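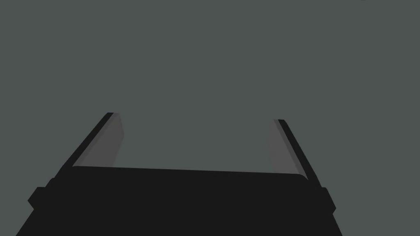 Why is the night sky dark?

The sky is dark at night because your part of the Earth has turned away from the Sun, and the other stars are too far away to light the air above you.

Home | Space | Earth | Animals | Glossary

Daytime colour

Sunlight is a mixture of colours. When it enters the atmosphere, it strikes molecules of nitrogen and oxygen. These molecules scatter blue light more strongly than red light. Scattered blue light reaches your eyes from every direction, and the whole sky appears blue.

At night there is almost no sunlight to scatter. The air is still there, but it is transparent, so you see through it into space.

Twilight

The sky does not go dark at the moment of sunset. Sunlight still reaches the upper atmosphere after the Sun has dropped below the horizon, and some of it is scattered down to the ground. This period is called twilight. It lasts longer in places far from the equator. In northern Canada in June, it can last all night.

Why starlight is not enough

Light spreads out as it travels. If you move to 2 times the distance from a lamp, the light reaching you falls to one quarter. Stars are very distant lamps. On a clear night, away from town, a person with good eyesight can see up to 3000 of them, yet their combined light is much weaker than moonlight.

There is a further reason. The universe has a limited age, and light needs time to travel. Light from the most distant regions has not reached us yet. The universe is also expanding, which stretches light from far galaxies into wavelengths that human eyes cannot detect.

Light pollution

Street lights and signs send light upwards. Dust and water droplets scatter it back, producing a grey or orange glow. Faint stars disappear behind this glow.

Try it

Go outside with an adult on a clear night. Stand away from lamps and wait more than 5 minutes without looking at a screen. Your pupils will widen, and fainter stars will become visible. Your eyes will continue to adjust if you stay longer.

Written by Hye-jin Ra. Checked by Gwion Pugh.

120 shares | 2 comments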